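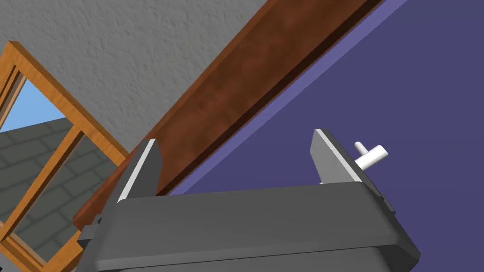
发件人:Aarti Pant
收件人:Rurkbridge 房车与露营邮件列表
主题:Re: Nzioka 河边营地还收不收大车

Girish,各位:

先回答 Girish 的问题,再补几条路上记下来的情况。我们八月在 Nzioka 住了六晚,开的是那辆旧房车,后面没有拖挂。

Girish Agarwal 写道:
> 我们打算秋天过去,三家人,两辆房车加一顶大帐篷。
> 网上说营地改了规矩,长车一律不收,打电话又没人接。
> 有谁最近去过?另外想知道下面几件事:
> 1. 硬化车位还有没有,带不带电;
> 2. 河边那一排能不能提前订;
> 3. 狗能不能带;
> 4. 最近的地方换气瓶要走多远。
> 谢谢。Girish

长车还收,但是只能停上面那一片,不能下到河边。入口过了小桥有个急弯,以前大家都从那里硬拐,现在路边立了石墩,长车要从北边的农场路绕。农场路会经过两道门,开了要随手关上,羊在路上走。绕过去多花十来分钟,路面还可以,有几处会车要倒车。

硬化车位一共17个,都带电。电桩是新换的,电流比以前小,烧水壶和电暖器同时开会跳闸。我们跳了两次,第二次是夜里,要等到早上八点办公室开门才有人来合闸。所以晚上最好只开一样。插头是常见的蓝色三芯,线要自己带,我们25米的那根刚好不够,跟隔壁借了一截。

河边那一排不能提前订,先到先得,而且只给帐篷和小型露营车。草地靠水的一侧低,下过雨之后很软。你们的大帐篷如果想搭在那边,建议往树那头靠,地钉用长的,表层下面全是卵石,短钉吃不住。我弄弯了好几根。

狗可以带,每个营位最多两只,要牵绳。遛狗走河下游那条小路,上游那块地围起来了,牌子上写着不让进。

气瓶营地自己不卖了。镇上五金店有,老板中午关门,下午两点以后再去。如果你们用的是 Sullov 那种小罐,店里没有接头,要从家里多带一罐。做饭我们大部分时间用 Trivus 的双头炉,风大的时候要把挡风板全支起来,不然火一直歪。

洗澡间翻修过,热水不再投币,算在营位费里。男女各四间,早上七点到八点要排队,下午基本没人。洗碗池在房子背面,有顶棚,灯是感应的,站着不动它会灭。倒黑水的地方挪到了出口旁边,冲洗用的水管和饮用水龙头离得很近,看清楚标签再接。

手机信号:上面那片勉强有,河边没有。办公室有无线网,密码贴在门上,坐在门口的长凳上能用。

价格我不敢说死,我们是淡旺季交界,带电车位和去年差不多,帐篷便宜一些。押金在离开时退,要把门卡还回去,我差点带着开走了。

电话没人接是正常的,他们只有上午有人在办公室。发邮件比较快,我当天晚上就收到回复。写信时把车长写上,他们会直接告诉你停哪一排。你们三家想挨着停的话也写清楚,到了再换很麻烦。

另外回 Ngaio 上次问的步道:从营地后门到瀑布那段开着,过了瀑布往上的木桥在修,只能原路返回。来回走了两个半小时,中间停下来吃了东西。鞋底要有点纹路,靠近瀑布的石头很滑。

我手里还有一张营地给的纸质地图,标了各排车位的长度,谁要的话把地址私下发给我。

Aarti

读者留言

Lesego Xaba:农场路第二道门的插销有点紧,要先往上提一下再拉。我们在那里折腾了半天。

Alby Rutherford:五金店换气只收现金吗?上次我去的时候刷卡机坏了。

Aarti Pant:我付的现金,没问能不能刷卡。带点零钱吧。

Ngaio Cosgrove:谢谢,木桥的事知道了。那我们改走河下游,带孩子也平一些。

Girish Agarwal:很有用。已经给营地发了邮件,车长也写了。地图我想要一份,地址私下发你。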